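Learning to Whistle at Forty-Six

So I can finally whistle. With two fingers, loud, the kind that makes a dog three yards over sit up! It took me since February and I am ridiculously happy about it.

I should say I could always do the ordinary kind, lips puckered, a thin little tune while washing up. What I wanted was the other one. My aunt had it. She could stand on the back step and call in six cousins from the far end of the creek, and I spent a whole summer spitting on my own hands trying to copy her. Then I gave up for a few decades, as you do.

What got me started again was Glenys Rees, who sings alto next to me on choir nights. We were out in the parking lot after practice and her ride was pulling away without her, and she just put two fingers in her mouth and let go. The car stopped. I think every car stopped. I made her show me right there under the streetlight, and all I got was air and a wet chin.

How it went

The first couple of weeks were nothing but breath. I practiced in the car, mostly, and in the laundry room with the dryer running so I didn't have to hear myself. Glenys told me to fold the tip of my tongue back and hold it there with my fingertips, lips tucked over my teeth, and then blow down over the bottom lip. I understood every word of that and could not do it.

I got dizzy a lot. If you try this, sit down! Five minutes and then a break is plenty.

The first real sound came while I was waiting for pasta water to boil. It was a sort of low hoot, like blowing over a bottle, and it lasted maybe a second. I yelled for my husband and then of course couldn't do it again for 19 days. (I was keeping a tally on the calendar by the fridge, that's how I know.)

After that it came in patches. I'd have it in the morning and lose it by lunch. My lips were either too dry or too tired, and I kept changing three things at once so I never knew which one had helped. Fathima Saha from work, who plays the flute, told me to stop blowing so hard. I'd been going at it like birthday candles. Half the air, and suddenly there was this clean, high note – I nearly fell off the chair.
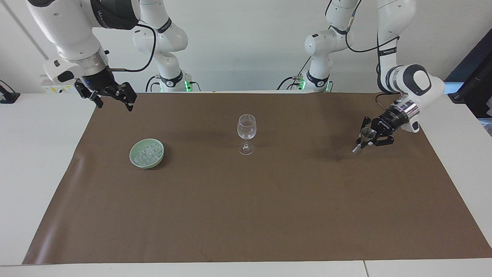 What helped me most

Wash your hands first, obviously. Drink some water. Use whichever fingers feel right, I ended up with both pointers and Glenys uses a thumb and finger on one hand and we're both loud.

Move the angle a tiny bit at a time while you blow, up and down, until the hiss gets sharper. When it does, stay put. Don't chase it.

And practice outside if you can. Indoors it bounces around and hurts, and my husband would like me to mention that twice.

I tried it at the reservoir last weekend and got an echo back off the far bank, a good clear one. Next I want to learn the fingerless version, the shepherd kind. Glenys can't do that one, so I'll need a new teacher. If you can do it and you live anywhere near me, please write!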